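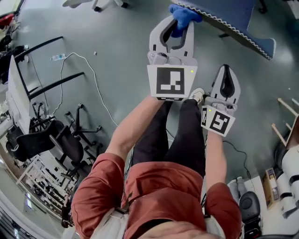
Clarkero G2 -- par de pinzas manuales para recogida de demostraciones

Fabricante: Graleck
Referencia: 3493-G2
Disponibilidad: envíos a partir de agosto

El Clarkero G2 permite grabar ejemplos de manipulación sin teleoperar un brazo. El operador lleva una pinza en cada mano y hace la tarea de pie, a su ritmo. Cada pinza tiene dos dedos con almohadillas negras y una etiqueta blanca con marcador fiducial -- la posición se calcula a partir de ella. Sirve para telas y otros objetos blandos.

Contenido: dos pinzas, correa, cargador, 9 almohadillas de repuesto.
Apertura máxima: 82 mm
Garantía: 26 meses

Los episodios se exportan al formato Condori. Para otros formatos hace falta el conversor Clullow, que se vende aparte.

Consultas técnicas y pedidos: Aurora Sampaio, departamento comercial.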